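Search this site
Search
Go

How to Flatten and Fold a Crumpled Cloth

By Fanni Szénási

Most cleaning cloths come out of the dryer in a wad and go into the drawer in the same wad. Folding one takes very little time once you have found its corners, and a drawer of folded cloths holds a good many more than a drawer of balled-up ones. The method below is the one I use for soft, slightly fuzzy cloths up to the size of a dish towel. It also works for cotton napkins, with one change noted near the end.

What you need

A clear, smooth surface at least twice as wide as the cloth when it is opened out. A table is better than a bed or the arm of a couch, where the cloth grips and you end up stretching it. Wipe the surface and let it dry first. Fuzzy cloth picks up crumbs and grit, and you will be pressing it down with your palms.

A light-colored top under a dark cloth makes the edges easy to find. If your table is dark and your cloths are dark, lay a white pillowcase down and tape it at two corners so it doesn't slide.

Step 1. Put the cloth down and leave it alone

Drop the cloth on the table away from you, so that you have open space on the near side to pull it into. Don't shake it out yet. Shaking works well on a big bath towel, but a small cloth tends to flip over on itself and you lose track of which layer is on top.

Step 2. Find a corner

Look along the outside of the heap for a point. There are two kinds. A true corner is where two hemmed or cut edges meet, and it is one layer thick. A folded corner looks much the same from above but is two layers, and if you pull on it the whole heap comes along without opening.

Pinch the point between finger and thumb and rub. If the layers slide against each other, it is a fold. Let go and try the next one.
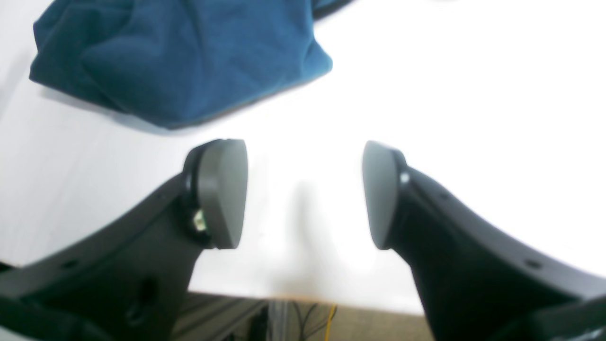 Dark blue cloth before flattening. The blunt point on the left is folded; the deep crease comes down from the top near the middle.

Creases tell you where the layers are. A deep, dark line running into the heap usually means one panel is tucked against another, and a wide raised fold often has a loose panel underneath. Start on the flatter side of the crease. It has less to undo.

Step 3. Open the first edge

Hold the true corner in one hand. With the other hand, run along the edge until you reach the next corner. Keep the edge between your fingers the whole way and don't skip ahead, or you may end up holding the opposite corner and have a twist in the middle.

Now lift both corners a few inches and draw them toward you over the open part of the table. The rest of the heap will drag out behind. Lay the edge down straight.

Step 4. Open the rest

Hold the near edge down with one forearm. Reach over and pull the far corners away from you, one at a time. If a corner won't come, it is caught in a fold, so lift the middle of the cloth to free it and then pull again.

Step 5. Smooth

Place both palms in the center and push outward to the edges. Do this 3 times, turning your hands a little each time. Push — don't rub. Rubbing back and forth on a napped cloth moves the wrinkle without taking it out.

Check the edges for a curl. Roll any curled edge the opposite way between your fingers for a few seconds and press it flat.

Step 6. Fold

Bring the left edge over to the right edge and match the corners before you press the fold. Then bring the bottom up to the top. For a narrow drawer, fold once more. Stand the cloths on their folded edge, side by side, so you can take one without lifting the stack.

For cotton napkins

Cotton holds a crease harder. Mist it lightly with plain water after Step 4 and wait 2 minutes before smoothing. If the crease is still there, iron it on the wrong side.

If the cloth will not lie flat

One side may have shrunk more than the other. Fold it in half and compare the edges. A cloth that is a little out of square can be tugged into shape while damp and left on the table to dry. A cloth that is badly out of square can be folded by matching two corners only and letting the rest fall where it wants to. Ours that are past that point get cut up for shoe polish.

Gaspard Leclerc wrote in June to ask about folding in thirds. It works, but fold the long way first and keep the hem on the inside.

Last updated 6 July 2018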